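Where the Bins Go: Sorting and Storage in a Shared School Workshop

Student project report by Engelbert Grabner
Submitted 10/3/22

Background

The workshop at Girner is shared by 11 classes. Each class keeps its parts and half-finished work there between lessons, and until last year there was no common system for storing any of it. I wanted to find out how much lesson time was spent looking for things and whether a simple labeling plan would cut that down.

The idea came from a visit to Virkach, where the school stores everything in open bins with a colored card on the short side. Their plan was drawn up by a former class and is still in use.

Method

I sat in on 9 lessons before the change and 9 lessons after it. For each lesson I wrote down when the class came in and when the last group started work. I left out the time the teacher spent on instructions.

The new plan had two parts. Every class got its own shelf, and every bin got a card with the class name and the date it was last emptied. Bins without a card went to a shelf by the door - we called it the Prantl shelf, after the old name of the room.

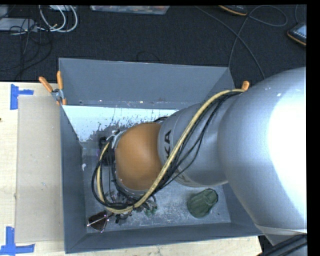 Figure 1. Open gray bin on a wooden tabletop.

Results

Before the change, the longest wait I recorded was 39 minutes, in a lesson where two groups had mixed up their parts in January and had to sort them again. After the change the longest wait was 11 minutes. The shorter waits did not change much. Classes that were already tidy stayed tidy and gained very little.

The cards worked better than the shelves. Students read the cards, but they put bins back wherever there was room. By the end of the test, 2 of the shelves were being used by the wrong class.

Problems

The dates on the cards were often missing. I also changed the layout of my notes partway through, so some early start times had to be worked out from the Flisus room schedule. Those times are less exact than the others.

Next steps

I would keep the cards and drop the fixed shelves. A larger card with a printed space for the date might get filled in more often. The blank cards are in the top drawer by the sink, and the shelf list is taped inside the cabinet door.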